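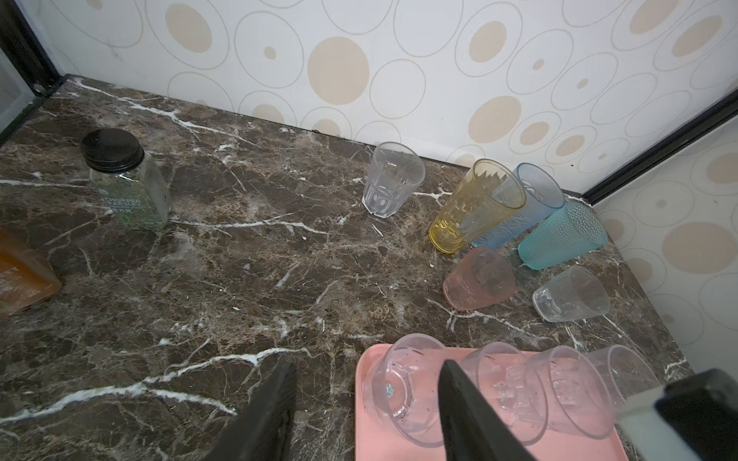

Signe Hedegaard wrote in response to last month's column that a courthouse with its stucco stripped off is "more truthful" than the one the town knew, and that I should be glad to see the brick at last. Her view is widely held and deserves a proper reply. I think it is wrong on technical grounds before it is wrong on any others.

The old courthouse at Todville was finished in 1830. The walls are soft, underfired brick laid in lime mortar, with wide and irregular joints. Brick of that grade was never meant to be seen. The builders ordered it knowing it would be covered, and the account book records the lime for the outer coat in the same entry as the lime for the walls. The render went on within the same building season. It was scored to look like cut stone, and the false joints line up with the window heads, so the person who set out the openings was already thinking of the finished face.

Exposed brick became the fashion in the 1970s. Render was taken off hundreds of modest public buildings, usually with hammers and sometimes with sandblasting equipment. At Todville the work was confined to the north front. The other three sides kept their coats, which gives us a useful comparison. The bricks on the north have lost their outer skin. In the worst patches the face has gone back 30 millimeters, and the cement pointing now stands out from the wall like a grid. Behind the render on the east side, where a test panel was opened in September, the brick still has sharp corners.

The usual objection is that new render is a fake. A coat applied this year cannot be the coat of 1830, and some would leave the wall as it is and call the damage part of its history. I accept the first half of that. Lime render is a wearing layer. It was patched, limewashed and partly replaced many times before anyone thought of removing it. Replacing it again continues a maintenance cycle that was interrupted. A roof is treated the same way, and I have yet to read a letter asking for bare rafters.

There is a better objection, and it concerns skill. A poor render job in the wrong material does more harm than none. The town hall at Briltby was coated in hard cement, which trapped water in the wall, and the plaster inside failed after 4 winters. Any contract for Todville should specify lime, name the sand, and require a sample panel left through one full winter before the main work starts. It should also require the cement pointing to be cut out first, by hand, with the cost shown as a separate line so that it is not quietly dropped.

As for color, the traces on the east side are a dull yellow ocher. Many people will dislike it. It should be used anyway, at least on the first coat of limewash, and the town can argue over the second when that one has worn thin.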